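Chapter 4

Clearing the Table

In this chapter you will learn to
read a cluttered surface before you touch it
sort what you find by what it needs next
handle open containers, crumbs and metal parts safely
set up a table so that the next person can use it right away

Key terms: open vessel, dry item, stray, home spot, landing zone

Think of the last table you sat down at. There was probably a cup on it, and something to eat, and at least one thing that had no business being there at all. A key, a battery, a button off somebody's coat! Tables collect things the way pockets do, and that is exactly what makes them such a good place to begin studying household work. In the first three chapters you practiced with drawers and shelves, where everything sits still and stays dry. Now we come out into the open, and it gets a lot more interesting.

Clearing a table sounds too simple for a whole chapter. Try it with a stopwatch, though, and then watch a classmate do the same table. One of you will have made twice as many trips to the sink. One of you will have carried a full cup across the room over a clean floor, and one of you will have poured it out after the plates were already in the basin. The order in which you pick things up matters, and learning to see that order is a real skill, one you'll use for the rest of your life (and several times a day).

Look at the table below and give yourself a moment before reading on. What would you move first?

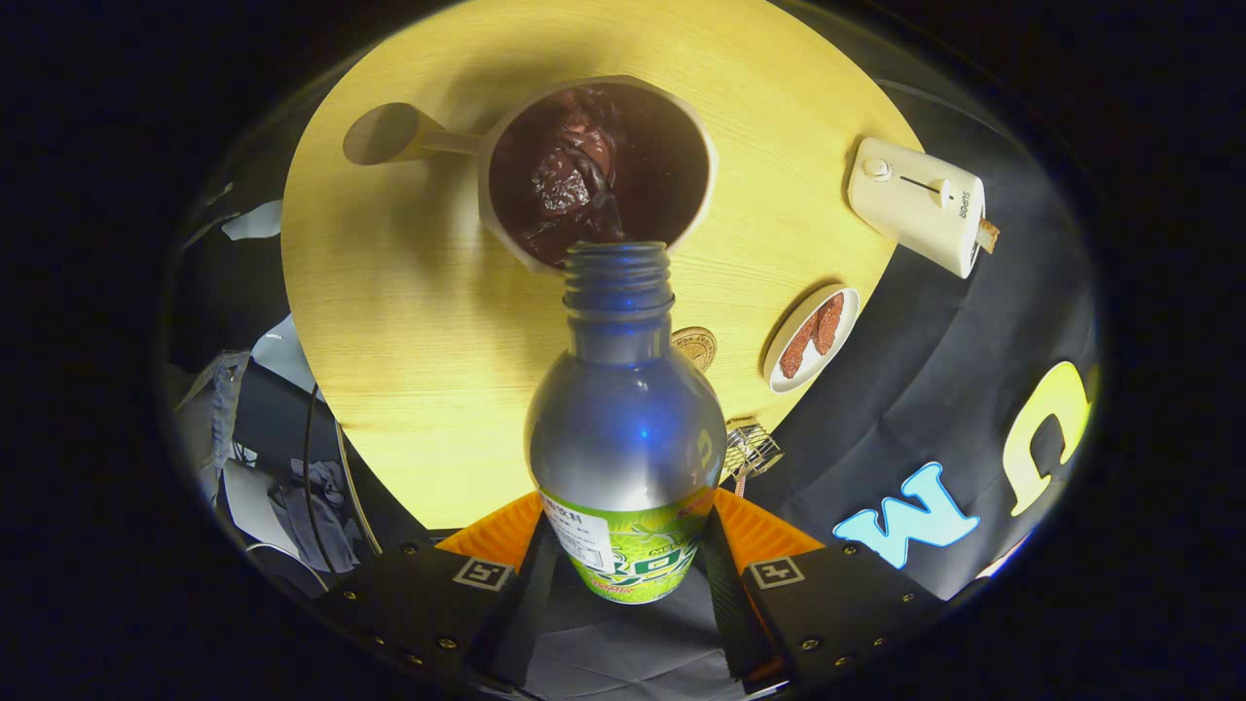 Figure 4.1 A mixed table: a full mug with a crumpled wrapper in it, an open bottle, a toaster on its side, a dish of dried meat, a wire rack and a coin.

Most students reach for the biggest object, the toaster, and it's easy to see why. It takes up a lot of room, and lying on its side it looks wrong. But notice the mug. It is filled right to the rim, and any bump to the table could send that dark liquid across the wood. We call a cup like this an open vessel, and the first rule of the chapter is that open vessels go first. The bottle has no cap, so it counts as an open vessel too, whatever may or may not be inside.

Then there is the wrapper floating in the mug. Don't pour it down the drain with the drink! Lift it out with a spoon, let it drip, and put it in the trash. Wrappers in cups are one of the most common causes of slow sinks in the school kitchens where we tested these lessons.

Next come the dry items. The dried meat in the little oval dish can be covered and put away if it is fresh, or thrown out if you don't know how long it has been sitting there. The toaster needs more thought, with a slice of toast still sticking out of the slot. Check that it is unplugged and cool, set it upright, and take the toast out with your fingers or wooden tongs. Never use a metal fork. Tip the crumbs out over the trash before you wipe anything, or you will end up wiping twice.

Last are the strays. A stray is any object that belongs to another room or another job, and the gold coin is a lovely case. It can slide under a dish, get swept up with the crumbs, and be gone for good. Give your strays a landing zone, such as a saucer or a small box, and carry them home together when the table is done.

From the Practice Kitchen

Deisy Chávez teaches the evening course at Wolde, where every class begins with a table she has messed up on purpose. "I love the quiet at the start," she says. "They stand there with their hands behind their backs for 20 seconds, just looking. Then off they go, and you can tell who really looked."

Warm-Up Activity

Work with a partner. Each of you sets a small table with one open vessel filled with 500 ml of water, one dish, one small appliance (unplugged) and one stray of your choice. Trade tables. Write down your order of work before you move anything, then clear the table and wipe it dry. Keep your notes. You will need them in Section 4.2, where we look at trays and how to load them.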